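Print this message | E-mail this message

Re: [Clevumby-quilters] How do you lay out sampler blocks?

> I have 30 blocks finished and no idea what order
> they go in. Do you all just use the floor?

Oh, I did the floor for years, and my knees still complain! For the Tanner Street raffle quilt I finally put brown paper over the big table and marked it off in squares with painter's tape, and it was so much nicer, you can shuffle things for days with a cup of tea in hand.

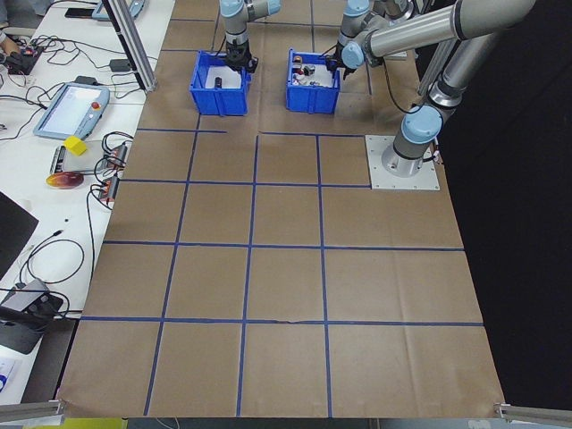
Clevumby Quilters' Letter, no. 104, p. 58

Blue tape shows up beautifully on kraft paper, and a few wrinkles don't hurt a bit. Put your darkest blocks down first and spread them out, then fill in with the lights. Do leave it overnight if your family will let you.

I'm bringing my Bositz scraps to the March meeting, so please come and help yourself.

Print this message | E-mail this message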